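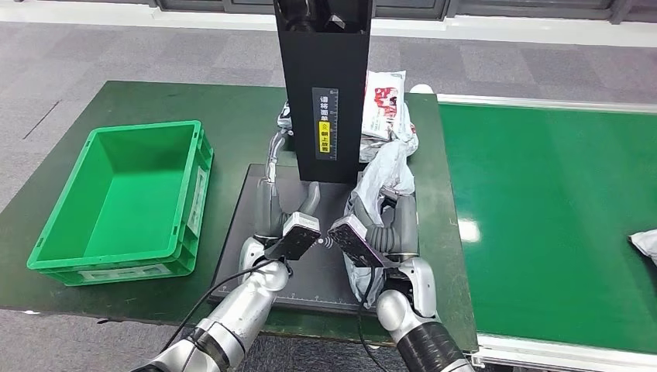
A two-armed robot at a parcel-sorting table, with its right hand on a mailing bag.

Demonstration gathering (parcel handling)

Demonstration gathering is the slow, slightly fiddly job of building up examples for a robot to learn from. I've spent most of my time on the parcel side of it, so that's what this entry covers. If you're after kitchens or laundry, Gemma Parisi has written those up separately and she knows far more than I do!

An example, in our sense, is one complete attempt at a task, saved with everything the robot saw and how its joints moved along the way. People also call it an episode or a demo. Ernden, where I learned the work, says "episode", and I've stuck with that.

Setting up the task

Courier parcels make a good subject because they're so badly behaved. A cardboard box keeps its shape, but a plastic mailing bag flops, creases and slides about, and no two grasps come out quite the same. The usual job is to take a bag from the pile, lay it on the scanning platform with the shipping label facing up, then move it along to the belt or a bin. It sounds simple until you try doing it with somebody else's fingers. 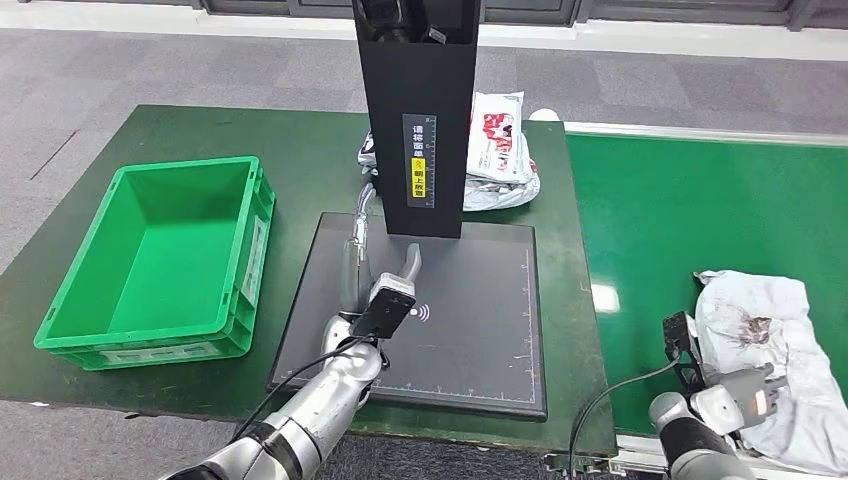

I always tell new starters to leave the pile messy. It's very tempting to straighten things between attempts — I did it for weeks — and you end up with a robot that only copes with tidy parcels. At Ernden we reshuffled after every 10 episodes, and the Guerra guidelines (which I like a lot) ask for a fresh mix of bags every 30.

What gets saved

Each episode holds the head view, a view from each wrist, the joint positions and a line of plain text saying what was being done. The head view is the one people like watching. The wrist views look odd at first, with half the picture taken up by knuckles, but they're handy for working out what the fingers were up to when the head view is blocked. 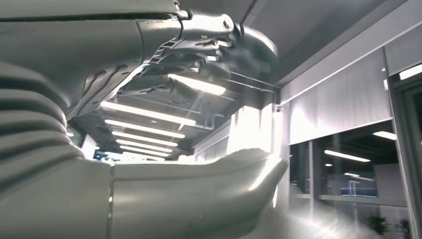
Wrist view: the robot's own hand from close underneath, with ceiling lights beyond.

Checking and throwing away

Somebody then has to go through the lot. I use Cilora for this, mainly out of habit, and mark each episode as keep, trim or bin. Our January set had 2096 episodes to begin with, and 21 of them went because one of the views had dropped out. Fumbles are a different matter. If the bag slips and the operator picks it up again, I keep it, as a recovery is well worth learning from (Fonano's notes disagree with me here, and we've argued about it more than once).

See also: Grasping soft packaging; Label orientation; Wrist cameras

Last edited 3/19/25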